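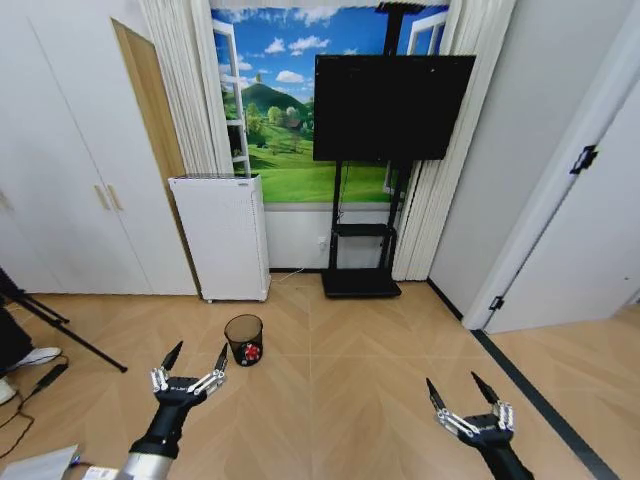

Procuram-se participantes - ensaio comparativo de garras (dois braços, teleoperação)

A Hevora está a comparar garras para trabalho doméstico e precisa de gente para operar. Temos 12 lugares. Pagamos 15 euros por hora, transporte à parte mediante recibo.

O que é o ensaio

Duas garras em confronto, a Trosetti e a Brarkow, montadas aos pares nos mesmos dois braços. Dedos diferentes, curso diferente, controlador igual. O que muda é a ponta. Queremos saber com qual delas uma pessoa sem treino apanha melhor coisas do chão de uma casa: papel amachucado, meias, cabos, tampas de garrafa, embalagens vazias. Também abrir portas de armário pelo puxador e levantar um caixote do lixo sem o virar.

Cada participante faz as duas garras, ordem sorteada. No fim, questionário curto e conversa gravada (só áudio). Em algumas sessões trocamos ainda a câmara da cabeça por outra com lente mais aberta - avisamos antes, há quem enjoe.

Quem procuramos

Maiores de 18, destros ou canhotos, tanto faz. Precisamos mesmo de canhotos, por isso se for o caso escreva isso logo no assunto.
Visão normal ou corrigida. Óculos ok.
Não é preciso perceber nada de robôs. Quem já operou braços também pode vir mas fica num grupo separado, diga quantas horas tem mais ou menos.
Conseguir estar de pé uma sessão inteira, com pausas.
Português ou inglês.

Não aceitamos nesta ronda: quem tenha trabalhado para qualquer um dos fabricantes, quem tenha pacemaker.

Horários

Durante o mês de abril. Manhã a partir das 9h30, tarde a partir das 14h. Cada pessoa vem a 2 sessões, em dias diferentes, de preferência na mesma semana. Domingo também há, só de manhã. As vagas de fim de tarde são as primeiras a ir, quem só pode a essa hora responda depressa.

Local

Sala de ensaios na rua Guimarães, rés do chão, campainha do meio. Estacionamento é dificil, venha de autocarro se puder. Calçado raso e limpo por favor, o chão é de madeira e andamos por cima dele o dia todo. Nada de mangas largas nem pulseiras, prendem-se nos comandos.

Segurança e dados

Há sempre um operador nosso com o botão de paragem na mão. Os braços trabalham com velocidade limitada e ninguém entra na zona deles com os motores ligados. Gravamos o video das câmaras e os movimentos dos comandos. A sua cara não é precisa para nada e fica fora dos ficheiros que guardamos. Pode desistir a meio e recebe as horas feitas.

Também há uma vaga paga de assistente

Part-time, só enquanto durar o ensaio, 800 euros no total. Trocar garras entre sessões, calibrar, repor os objectos nos sítios marcados, anotar falhas (queda, aperto a mais, dedo preso). Jeito com chave sextavada e paciência com cabos. Python ajuda mas não é obrigatorio. Estudantes de mecânica ou electrotecnia bem vindos, passamos declaração.

Como responder

Mail para Ha-rang Ban, responsável pelo ensaio, pelo formulário de contacto da Hevora. Assunto "garras - participante" ou "garras - assistente". Indicar nome, idade, mão dominante, dias e horas possiveis. Para assistente juntar CV de uma página, sem carta.

Respondemos a todos, mesmo que seja não. Se já não houver lugar fica em lista de espera e ligamos se alguém faltar - deixe telefone.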